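Hurneo Opens Its Doors in March

5 December 2023
By the Features Desk

Print this article | E-mail this article

Bravatari has set a March release for Hurneo, the train-dispatch game it has been building for the past four years. The Windows and Linux versions will go on sale together. A Mac version is planned but has no date.

The game puts you in charge of a signal room at Metham, a junction town where three lines meet and none of them run on time. You set switches, hold trains, answer the telephone and decide who waits. The campaign runs for 151 shifts. Early ones last a few minutes and handle a single line. By the end of the first season you are working a full board at night with snow on the northern grade and a freight train that has stopped answering.

Bravatari is a team of seven. Its last game, Lenihan, was a ferry management sim that sold slowly at first and then kept selling for years. Players liked the timetables and disliked the menus, and the studio seems to have read every complaint. In the preview build we played, almost everything in Hurneo can be done from the main board. Orders are dragged from one line to another, and the telephone log stays open on the left unless you close it.

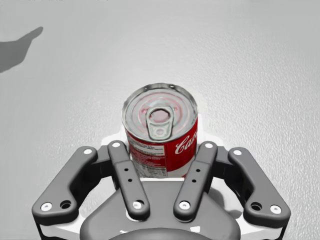

The timetable editor is the part most Lenihan players will want to hear about. It comes with the base game and uses the same tools the studio used to make the campaign. You can change the weather by the hour, swap rolling stock, or throw out the Metham schedule and write your own. Finished timetables can be saved as plain text files and shared outside the game, so there is no account to create.

Difficulty is handled by how much the telephone rings. On the lowest setting, stations call only when a train is late. On the highest, they call about everything, and some of the calls are wrong. We played 81 shifts at the middle setting and failed nearly a third of them, mostly in the stretch after the second line opens. A failed shift can be replayed from the last hour mark.

There are some rough spots. The tutorial explains switches well but skips over holding orders, and we had to look those up in the manual. Text on the board is small on a laptop screen. Bravatari says a larger font will be in the release version, along with controller support.

The soundtrack is mostly piano and can be turned off separately from the bells. Leave the bells on.

A demo with the first seven shifts is due in the new year. Progress in the demo will carry over to the full game on both systems. Owners of Lenihan will get a discount during the first week of sale.

Print this article | E-mail this article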